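Why I still watch the singing competition every winter

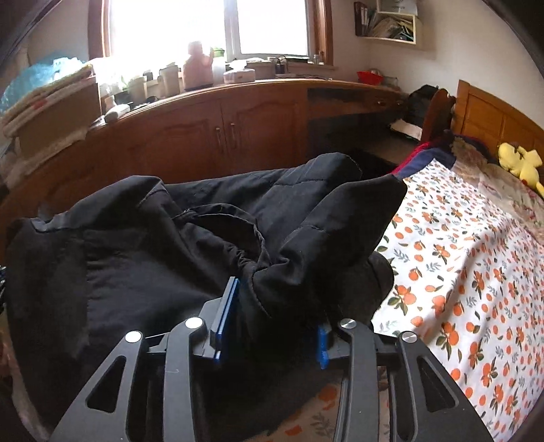
My sister asked me last week how I can give so many evenings to a television show. I told her I would write the answer down, because on the phone I always lose the argument.

The show is called Trirnari, and if you did not grow up in our region you probably never heard of it. It is a singing competition. It starts in December and it lasts until the snow is gone, and in my parents' house it was the only program for which dinner was moved. My father pretended to read the newspaper. He turned the pages only during the commercials.

I moved away many years ago, and for a long time I did not watch it. Then a neighbor in my building, Lumturie Georgiou, told me that she pays for a channel package only to get this one show, and she invited me to see the first evening of the new season. I went with a cake and I came home after midnight. That was four seasons ago and I have not missed an episode since.

What I like most are the early auditions. Many people say that this is the boring part, and that one should begin when there are 20 singers left and the orchestra arrives. I do not agree. In the auditions you hear people before somebody has told them how to stand and what to sing. Two seasons ago there was a man, Zdzisław Szulc, who repaired elevators and sang an old wedding song with his eyes closed the whole time. He forgot the second verse and sang the first one again. The jury let him continue to the next round, and I was so happy that I spilled my tea. He went out soon after that. I still look for a recording of this song and I can not find it, so if a reader has it, please write to me.

The judges are another matter. Milovan Kneževič has been there from the beginning, and he gives the same three compliments in a different order. When he says that a voice is "honest," it means he did not like it. Maysoun Darwish came last season and I was against her at first, I admit this. I thought she was too quick with her opinion. But she listens to the words of the song, and she asks the singers what the words mean to them, and several of them had no answer. I find this a very good question. I began to ask it myself when I sing in the kitchen, and I am also often without an answer.

Now to the last final, which I promised to write about and then did not. You remember that Stavros Nikolaidis won and that half of the comments on my blog were angry. There were 178 comments under that short post, more than I had under everything else in the whole year. I read all of them. Most of you wanted the duo from Rerley to win. I wanted it too, until the last song. They chose a ballad that was too low for the younger one, and you could hear that she was waiting for it to finish. Stavros sang something simple that was right for his voice. For me this is also a skill, to know which song is yours. I do not think the vote was unfair, and I do not believe the story about the telephone lines.

I have some complaints, of course. The episodes became too long. In the old days it was one hour and a little more, and now they show the singer's street, the singer's grandmother, the singer walking slowly next to a river, and after this only two minutes of the song. I would like the opposite. I also do not understand why the orchestra must play behind a curtain of smoke. The violin players have families, and the families would like to see them.

And the presenter should stop saying "after the break." We know when it is after the break.

My sister says that I could read a book in these hours. This is true. But with a book I can not call Lumturie in the middle and shout that the second tenor was robbed. When I was a child, the next morning at the bakery everybody had an opinion about the same three minutes of music, also the people who did not speak to each other for other reasons. I miss this a lot, and on show evenings I have a small part of it back, on the fourth floor, with cake.

The new season is still far away. Until then I am watching the old ones from the beginning, in bad quality, and I am now at the season with the green stage. Please do not tell me who wins, I have forgotten it.

Posted 26/07/2021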